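Participants wanted - robot teaching study (paid), Hordiienko Lab

Posted 13 February 2021 by Yaryna Koval

Need people with no robotics background for the second round of our tabletop cleanup work. Two sessions, 90 minutes each, at the Mestov building, ground floor. Start as soon as we can fill the slots, running through to June.

What it's for. Round one, we recorded 1,395 demonstrations of two-arm sweeping, all done by lab members who already knew the rig. 855 were kept for training. Policy did well on crumbs, less well on anything that rolls or springs back, and it copied our habits a bit too faithfully. Larysa Moroz always sweeps from the same side and now so does the robot. We want demos from people who don't sweep like us, and we want to compare: same number of demos, expert set vs newcomer set, same held-out layouts. Larysa leads the analysis.

The task: one arm has the dustpan, the other the brush. Get the scraps off the mat and into the lined bin. Bread and sponge mostly, as they behave so differently under the bristles.

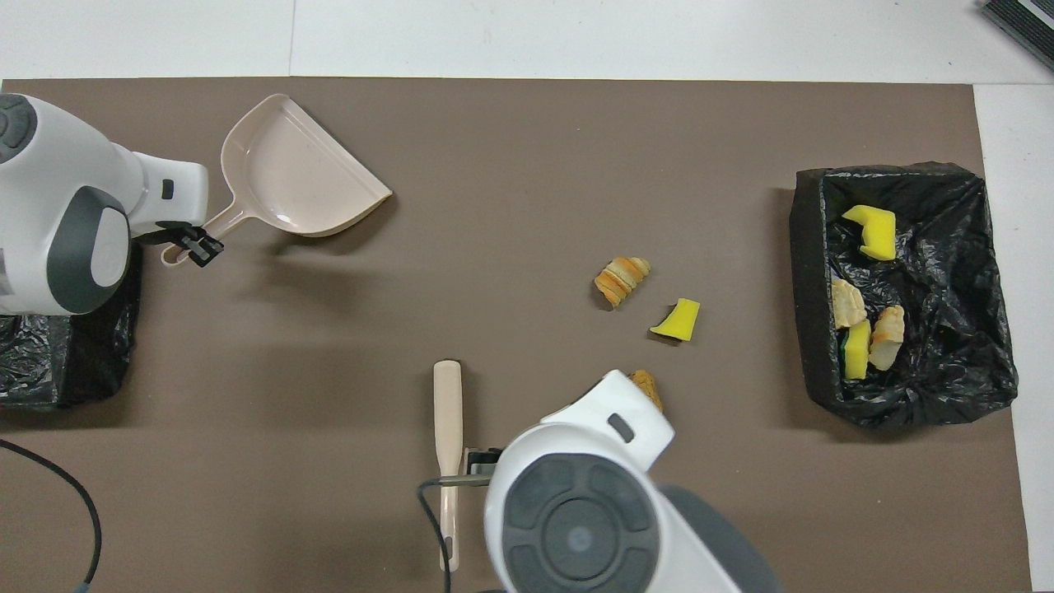
Dustpan in one gripper, brush in the other, bread crust and sponge still on the mat.

What you'd do
- short intro and practice, 20 min or so, no recording
- drive both arms by hand using the leader controls, seated
- work through a set of layouts at your own pace, breaks whenever
- fill in a questionaire after each block (is it tiring, did the arm go where you meant)

Failed tries are fine, we keep them seperately and they get used too. Please don't practise sweeping at home first!

Who we're after
18 or over. Comfortable using both hands for a while. Normal or corrected vision. Left-handers especially, we had one in the whole first round. Gamers OK but tell us on the form. Not OK: anyone who has teleoperated a robot arm before, or worked on the Flallari project.

Pay is $35 a session, plus $20 if you finish both. Parking not covered, bike racks out front.

What gets recorded: arm positions, camera views of the table, your questionnaire answers. No video of your face. Data stored under a number and you can pull out any time up to the end of your second session and still be paid for what you've done.

Also looking for one casual research assistant for resets and labelling, 12 hrs a week, afternoons. Must be patient. Ask for Fergus Gunn.

To sign up: email Yaryna with your name, handedness and which afternoons or evenings suit. Put SWEEP in the subject line or it'll get lost. Or come by room 254 and leave your details with Olesia Zinchenko.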